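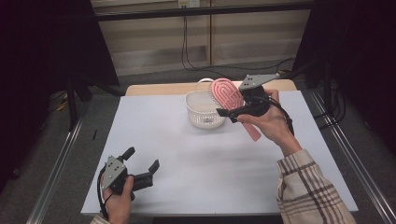 A pink hairbrush clamped in a black hand-held gripper, and a small white basket on a white tabletop.

Club News | Contracts & Transfers

Nerton agree new deal with club captain

Nerton have agreed a new contract with their captain, keeping the midfielder at the club for two more seasons.

The 19-cap international had entered the final months of the previous deal, and Kuvberg and Cindov had both asked to be kept informed of the player's situation. Talks resumed in March and terms were settled this week. Financial details will not be released.

The captain joined from Villanueva as a squad player and took the armband two years later. The midfielder started 40 of last season's 41 league and cup matches – the one absence was a suspension – and needs three more appearances to reach 100 for the club.

The new contract includes an option for a further year, which the club can take up before the end of the second season. There is no change to the captain's squad number.

"We wanted this done before preseason and it is done," the club said in a statement. "The captain has been a regular in every side we have put out over the past two years. We are now working on two other renewals and will announce them when they are signed."

Nerton return to training in July and will play Cindov at home in their first warm-up match. Kickoff is at 6:30 p.m. Season ticket holders get in free – all other tickets will be sold at the main gate from 4 p.m.

Media requests should go to the Nerton press office.

41 shares | 19 comments

Related
Preseason schedule: Cindov at home, Kuvberg away
Goalkeeper returns from loan at Villanueva
Season ticket renewals: dates and prices
Under-19s finish third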